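Home | Guides | Tools | About | Contact

How to Follow a Foreign Policy Hearing From Start to Finish

5 min read

I love a good committee hearing. Yes, really! There's so much in them that never makes the evening news, and once you know how the day is put together you'll wonder why you ever settled for a 90-second clip. You don't need a degree or a press pass, just a free afternoon and a notebook.

Step 1. Find the notice. Committees post upcoming hearings on their websites with the topic, the room and the witness list. Check again the night before, as times move a lot.

Step 2. Read the written testimony. Witnesses usually submit it ahead of time and it's far more detailed than what they say out loud. If you only have time for one, pick the witness you expect to disagree with — you'll listen better.

Step 3. Set up your page. I draw 3 columns: who asked, what they asked, and whether they got an answer. That last column is my favorite (mine had 13 blanks after one long session on overseas aid in July!).

Step 4. Stay for the second round. The cameras thin out, the speeches get shorter, and members start asking what they want to know.

Step 5. Look for the follow-ups. Lawmakers often send written questions afterward, and the replies get printed with the hearing record. It can take months, so put a reminder on your calendar.

Then write to your own senator about one thing you heard. Keep it to a paragraph and mention the hearing by name.

Comments

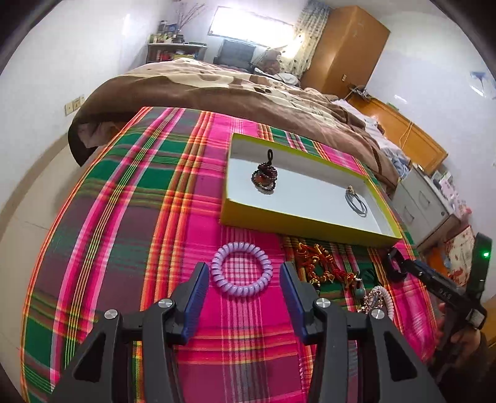 Ye-ji Ha: The answer column is such a good idea! I'd add that closed sessions sometimes have an open part first, so don't skip a notice just because it says "closed" somewhere on it.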